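The Night We Kept the Lights

The letter from Climex came on the hottest morning of July, and I read it standing at the mailbox in my bare feet, hopping from one to the other because the sidewalk was already cooking. They were very sorry. They had stopped trading at midnight. My account, along with those of 1,000 other households in Mornstead, would be moved to a new supplier, and I should please take a meter reading and do nothing else.

Do nothing else! I have never been so excited by a piece of mail in my life.

You have to understand that I love a meter. I love the little window and the numbers turning over, and I had been writing mine down on the inside of the pantry door for eight years. Before Climex it was Restrepo, who sent paper bills with a sunflower in the corner, and before Restrepo it was the town itself, back when the power office was two counters and a fan over the hardware store. So I went straight down to the basement with a flashlight and got my reading, and then I went next door to see if my neighbor had gotten hers.

She hadn't. She thought the lights were going to go off.

"They won't," I said. "It's only the name on the bill."

"Then who's making it?" she said. "If they're gone, who's making it?"

It was such a good question that I sat down on her steps. I told her about the wires that belonged to one company and the plant up the river that belonged to another, and how Climex had only ever bought the stuff and sold it on, and had promised us all a price in the spring that it couldn't keep by summer. She listened with her chin on her fist. Then she said she would like to see this plant, if it was all the same to me, because she had been paying for it for most of her life.

We took my car. She brought peaches in a paper sack.
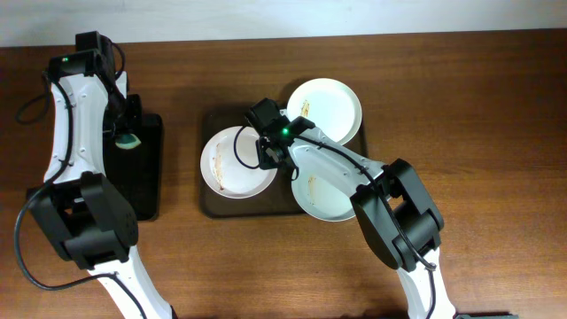 A brown wooden table, two robot arms

The road to the plant runs along the water for seven miles and then climbs, and from the top you get the whole thing at once: the dam, the long brick hall, and the lines marching off over the hills toward home. I had seen it a hundred times as a kid and I still pulled over. My neighbor got out and held her hat on. She didn't say anything for so long that I started eating a peach.

"It hums," she said finally.

It does! You can feel it in the guardrail if you put your palm flat. We both did, two grown women leaning on a guardrail in the sun with juice down our wrists, and a truck driver honked at us and we waved.

There was a gate with a man in a booth, and he told us there were no tours anymore, not since the budget got cut, but he could tell us the river was low and they were running two turbines out of four. He said gas was doing the rest, and gas was what had sunk Climex. He'd been with them too. He had his own letter folded up in his shirt pocket, and he and my neighbor held theirs side by side to see if they were the same. They were, except that he owed six dollars and she was owed nineteen.

"Will I get it?" she asked him.

"They say so," he said. "It moves over with you."

She gave him two peaches.

We drove home with the windows down, and she talked the whole way. She wanted to know what a kilowatt-hour was, so I told her it was 100 watts for ten hours, an old bulb burning from supper till morning, and she was delighted with that. She wanted to know what her freezer used, and the porch fan, and the organ in her front room. I promised we'd work it all out on paper.

First, though, the reading. Her meter was behind a stack of storm windows, and we had to move every one of them. I held the flashlight and she read the numbers out loud, slowly, the way you'd read a name at a graduation, and I wrote them on the back of the Climex envelope.

The new company was called Drovitz. Their letter came the next week, with a price in it that made us both sit down, higher than Climex by a good bit. She turned off the porch fan that evening and we sat out in the dark to see if we could stand it. Across the street all the windows were lit, one after another, up the whole hill.

"Seven miles," she said, "and it gets here before you can blink."

Then she got up and turned the fan back on.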